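The fruit basket question

When I moved to Cunthorpe, in October, I brought two suitcases and a strong opinion about fruit. In the flat where I grew up, the fruit stood on the table all year. It was never in the fridge and never in a cupboard. If you were hungry you passed the table, you took something, and you were told to eat it over a plate. So when I furnished my own kitchen, the basket came before the curtains, and I still have no curtains.

I want to write a few words on baskets and bananas, because I have changed my habits this year and the kitchen is better for it.

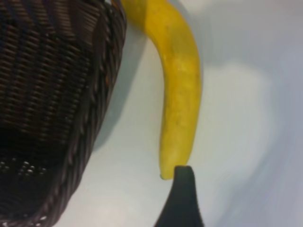

Zustumero
Writer and keeper of this blog

I am fond of bananas at the stage when the skin is yellow and the first small brown specks have come. Before this they are hard and taste a bit like paper. Afterwards they go very fast, and in one warm week they are only good for cake. My window of happiness is short, so it matters where I keep them.

For years I used a glass bowl. It was a heavy one and it looked elegant with lemons, but the bananas lay on the hard bottom and became soft on the side where I could not see. I would lift one up in the morning, very pleased with its beautiful face, and my thumb would go into its back. I also found that a little water stayed in the bowl when I had washed apples and was too lazy to dry them. You can imagine the smell.

A woven basket is more forgiving. The air comes in through the sides and also from underneath, and the bottom gives a little. I prefer dark brown wicker with a thick twisted rim, as the rim is the part you grab when you carry the whole thing to the sink or to the balcony. On cheap baskets the rim is the first thing to open. One strand comes loose, it catches your sleeve, you pull, and then there are three strands. Before you buy, run a finger along the full length of the rim, slowly. If it scratches you in the shop it will scratch you at home.

Size was my biggest mistake. My first basket came from Björklund, the household shop behind the station, and it was 30 centimetres across and quite deep. I was proud of it. But a deep basket is a place where fruit goes to be forgotten! I once found a kiwi there that had become a different object. Now I look for a rectangular shape, not too deep, with walls that open a bit outwards, so everything lies in one layer and I can see what I have. Six apples and a small hand of bananas is enough for one person. If I buy more, I am only lying to myself about who I will be next week.

The other new habit is that I empty the basket completely before I go to the market. I used to put the new fruit on top of the old, and the old fruit always lost. Now everything comes out on the table, I decide what is for eating today and what is for the pan, and for a few minutes the basket stands there with nothing in it.

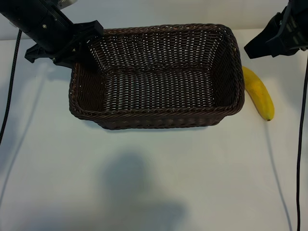 On this point Brarkero wrote to me under my last post that emptying is only half of the work, and that a wicker basket should also be turned upside down and knocked on the bottom with the flat hand, as the crumbs and the dry little stems sit between the strands where a cloth does not reach. A soft brush after this, the kind for shoes but a clean one, and no soap.

I have tried it and I must agree. I knocked mine over the sink and I was ashamed of what fell out. There was onion skin, although I have never kept onions in it, at least not in my memory. The brushing took me 15 minutes the first time, and now I need much less.

With water I am still careful. When something sticky has leaked, I use a cloth that is only damp and afterwards I leave the basket by the open window – never on the radiator. I ruined one this way in my second winter. The strands became so dry that they broke when I lifted it, and I was sweeping small brown pieces from under the cooker until spring.

Some people put a napkin on the bottom. I did this too for a time, a nice checked one, but it slides, and it hides the juice until it is too late. I like the bare weave better.

Tomorrow I go to the market at 8, before the good pears are gone. I have written "bananas, not too green" on the list, and under it, in bigger letters, "not too many".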